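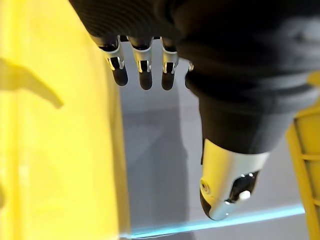 Nesrin Bozkurt asked whether the cabinet had been leveled before the drawers went back in, and whether all of them stick or only the lower ones.

**Ticket 54: Fosero drawers sticking**
**Opened:** June 15, 2022
**Status:** waiting on part

Only the bottom two. The cabinet was leveled in November, when it came over from the Grandville office, and I haven't touched the feet after that.

**Tried so far**

- Emptied both drawers. Still stick at the same point, 9 inches out.
- Swapped them top for bottom. The sticking stays with the lower position, so the drawer boxes are fine.
- Wiped the runners and put dry lubricant on them. Better for 5 days, then back to how it was.
- Checked the level again. Front left corner was low, turned that foot up. No change.
- Loosened the screws on the right runner, pushed it back, tightened. The upper of the two now closes. The lower one doesn't.

**Reply from Pramila Shakya**

Right runner is probably bent. Order a pair, the left and right are not sold separately. Leave the lower drawer out until then and keep the screws in a bag.

**Update**

Pair ordered. Drawer is out, screws are bagged and taped inside the cabinet door.

M. Dwivedi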